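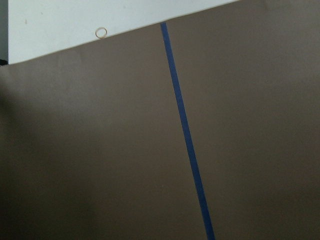 # Dulta and Hajji Are Back in the Same Studio (Yes, Really!)

Okay, I get to write this one myself, and I've been sitting on it since April, so bear with me if I gush a little. Dulta and Hajji are making music together again. Both of them. Same room, same microphone on a couple of the songs -- I was there on Thursday and heard it with my own ears.

If you followed the two of them at all, you know how things were left. The tour stopped 6 shows early, the joint account went dark, and every gossip page had its own version of who said what backstage. I'm not going to pick through all that. They've each asked me to say they're on good terms and that the rest is between them, and I think that's fair.

What I can tell you is that the new record is called *Suvoma*, it has 17 tracks, and it's coming out on Flundex this fall. Dulta wrote most of the words. Hajji produced nearly all of it and sings lead on the closer, something fans have been begging for (I've read the letters, all 219 of them that came to our office after the split!).

And are they a couple again? I've been asked that more than anything else this week, twice by my own mother. They're not answering, so I can't either. They did show up in the same car and leave in the same car, and you can do what you like with that.

There will be one small show before the album is out. The room holds 1,663 people and we're not adding a second night, so please don't write in asking -- I don't have a secret stack of tickets in my desk. Folks on the Flundex mailing list get the sale link first, at 10 a.m. on the day, and whatever's left goes to everybody else that afternoon.

Press who want to hear the record early can reply to this release and I'll set up a listening slot at our office. Phones stay at the front desk. Interviews with Dulta and Hajji will be done together or not at all, and that was their request.

Flundex press office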